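Sachiko Sasaki keeps the fault log for the kitchen arm project at Kernon, and the entry she is asked about most is number 1576. It records a run in which the arm let go of a mug while its controller went on reporting that the mug was held.

"The log said everything was fine," she says. "Grip closed, object present, task complete. The mug was on the floor."

The run took place in simulation, in the kitchen model the team uses before any program goes to the real arm at the Pudbridge workshop. Sasaki is glad of that, but she doesn't think it makes the fault a small one. The same controller code was due to go onto the hardware in April.

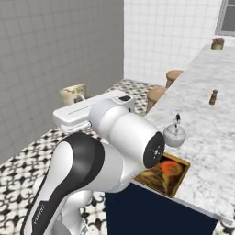 *The arm at the counter in the simulated kitchen, with a mug on the floor by the wall.*

The cause took her and Driss Mahrous 12 working days to find. The gripper closes until it meets resistance, and the software then sets a flag that says an object is present. The flag was checked once, at the moment of the grasp, and never again. If the object slipped after that, the arm carried on with its route.

"We had written it that way ourselves, early on, when all we handled were blocks," Mahrous says. "A block doesn't slip much. Then we moved on to mugs, and we didn't go back and look at it."

Their first guess was wrong. They blamed the friction settings and spent two days raising them. The drops became rarer, and for a while that looked like a fix. Hala Ouali, who reviews safety changes for the group, refused to sign it off.

"I asked them what the arm does if it drops something anyway," Ouali says. "They ran it with the friction turned right down. It dropped the mug and finished the whole job with nothing in its hand. It even opened the gripper at the end to put nothing down."

She had a second worry, which was the cabinets. An arm that believes it is carrying a mug plans its path around the size of the mug. An arm that has the flag wrong the other way, and believes it is empty, leaves too little room.
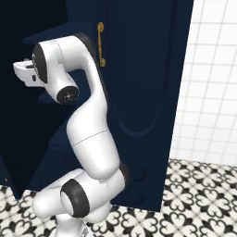

"Inside a cupboard you have a shelf, a door and very little space," she says. "On the real one you may also have somebody's hand on the door. I don't want the arm guessing in there."

The change they settled on is simple. The finger gap and motor current are now read all through the move. If either goes outside its limits, the arm stops where it is and waits for a person to clear it. Mahrous wanted it to back out to a safe position first. Ouali said no — she did not want any motion at all after a lost grip — and her version went in.

Sasaki reran 14 of the old test cases with the new check. In 2 of them the arm stopped when the mug was still held, both times with the fingers closed on either side of the handle.

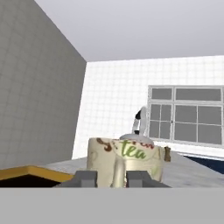 Berrada Workshop Notes · Issue 14 · p. 12

She has left those false stops in the log as open items. "The handle is narrow, so the gap reads close to what we get with empty fingers," she says. "I can live with it stopping too often for now. Driss can't, so he's working on it."

The April date for the hardware has been dropped, and no new one has been set. Ouali wants to see both open items closed first, and she wants the low-friction run kept as a permanent test.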